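**Kolham Textile Testing: wear-trial participants, seamless knitwear**

Kolham is recruiting adults for a wear trial of seamless knit tops. The trial compares fit retention and seam-free edge comfort across two yarn blends supplied by Festard. Reference number: 1091.

Participants wear each top for 10 days of ordinary activity, machine wash it at home after every use, and record wash temperature and drying method in a log sheet. Tumble drying is not permitted. Garments are returned at the end of each period for measurement.

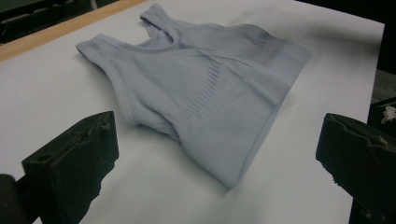 Applicants must be 18 or older, have access to a washing machine, and have no known allergy to nylon or elastane. Prior participation in a Kolham trial is acceptable if it ended before April. Sizing is done on site and takes one visit.

Payment is $900, issued in two parts: half after the first return, half after the second. Incomplete logs delay payment. Travel is not reimbursed.

To apply, send your name, usual top size, and weekday availability to Solange Renaud, Trials Office, quoting the reference number. Sizing visits are held on Thursday afternoons. Questions about fiber content go to Gilles Chauvin.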